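Hornolport's Pottery Kiln Is Back, and the Wheel Classes Are Already Filling Up

Sun 21 January

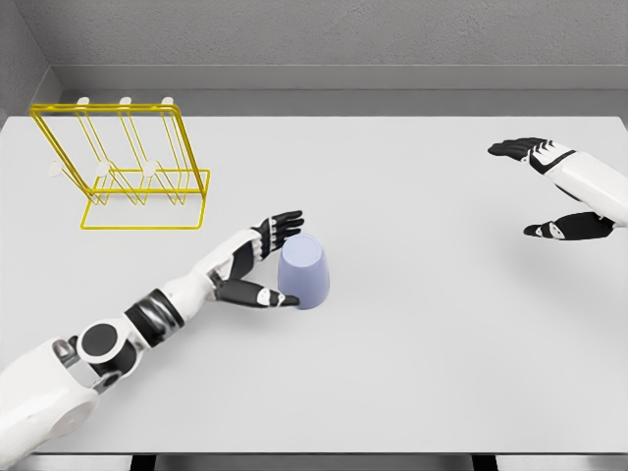
An upside-down cup on a pale tabletop, with a white robot arm reaching toward it. Computer rendering.

The big gas kiln at the Illés Street clay studio fired up again this week after a long, cold silence, and people in Hornolport who love mugs, bowls and lumpy little plates could hardly be happier.

The kiln went out of service in September when a crack opened across the floor and the burners had to be shut off. For months the studio kept going with hand-building classes and a single small electric kiln in the back hall, which could take one shelf of cups at a time if everybody packed carefully. Work piled up on every flat surface. Members took their unfired pots home in cake tins and egg boxes, and a few brave ones carried them on the bus.

Now the floor has been rebuilt, the burners are new, and the first full load came out on Thursday morning. What a load it was! There were tall pitchers in a deep iron red, a whole family of soup bowls with a runny green glaze, and a teapot so shiny that people lined up to see their faces in it. One shelf at the bottom ran a bit cool and its glazes came out chalky, but those pieces can go back in for another try.

"I opened the door and just started laughing," said Kiều Tô, who teaches the evening wheel class and has been firing pots at the studio since it was still a bicycle shop. "You forget how much color you get from a real flame. The electric kiln was a good friend to us, but everything came out the same polite blue."

The repair was done by Eltel, a two-person kiln company from the far side of the river. They pulled out the old bricks by hand, saved the ones that were still sound and laid the new floor with wider gaps so it can grow and shrink with the heat. The work ran over by a couple of weeks when a batch of bricks turned up in the wrong size. They also moved the chimney damper to a spot where a shorter person can reach it without a stepladder, and that small change got a cheer of its own.

With the kiln running, the studio is bringing back its full winter program. Beginner wheel classes start up again next month, with six places in each group. The class is four weeks long. New students spend the first night on centering, the part everybody finds hardest, and most of them leave with clay up to the elbows and nothing to show for it. By the third week they are usually pulling small cylinders, and by the end they should have a cup or two ready to glaze.

There is also a new course on handles, taught by Ubaldo Pellegrini. It sounds like a tiny subject for a whole course, but Pellegrini can talk about handles all afternoon and make you want to hear more. He pulls his straight from the wall of the mug, wet and in one go, and he wants his students to try it that way before they try anything easier.

"Pick up your favorite mug at home and look at where your thumb goes," he said. "Somebody worked that out. And a cup with no handle at all is lovely too, you just have to get the wall right so you can hold it with hot tea inside."

Students on his course are asked to bring in one cup they use every day, chips and stains welcome. Last time he ran a session like this, at the Titico arts weekend, people stayed on for so long comparing cups that the hall lights were switched off over their heads.

Families get a turn as well. The Saturday pinch-pot table is open to children from age six, with an adult alongside, and finished pieces will go through the big kiln with everybody else's work. Young makers can choose from three glazes: honey, white and a speckled gray that looks like a bird's egg. Pots need to dry slowly before firing, so it takes a while to get them back. The studio will send a message when they are ready to collect.

Members who took unfired work home over the fall can bring it back any evening the studio is open. Please wrap it well, write your name on the base in pencil and leave it on the rack by the sink. Pieces thicker than a thumb will be held for a later, slower firing. Anything that got damp in a garage should sit on the rack a few extra days before it goes anywhere near the flame.

The next firing is already half spoken for, mostly by the Tuesday group, who seem to be making nothing but butter dishes. Sign-up sheets for the classes are on the board inside the front door, and you can also put your name down by phone during opening hours. Aprons and tools are provided, but bring an old towel.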